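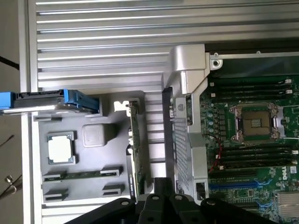 What does a second-hand server lose when it is taken apart for storage? Mostly the record of which part came from which place, and that record is cheap to keep if it is made at the bench.

4.2 Sorting at the bench

Figure 3. Open server chassis with a moulded grey tray on its left side. A processor with a white top sits in a square pocket of the tray, and the socket on the green Dell motherboard is empty. Banks of black memory slots lie above and below the socket.

The Skidberg store took in 1,342 parts between March and July 2022, of which 1,144 could be matched to a machine. The rest had been boxed by type before any note was made. Lingyun Ye then changed the order of work so that each part was logged as soon as it left the board – a small change, but one that staff at first found slow.

Processors gave the most trouble. Contacts in an open socket are easily bent, and 21 boards were set aside for this fault. We now ask that a cover be fitted before the memory is touched. Drives were simpler, as most stayed in their carriers and could be labelled on the handle.

Staff at Dremley followed the same order for seven weeks. Their notes, kept by Ximeng Yu, are used in section 4.3, where we compare the time spent on each type of part.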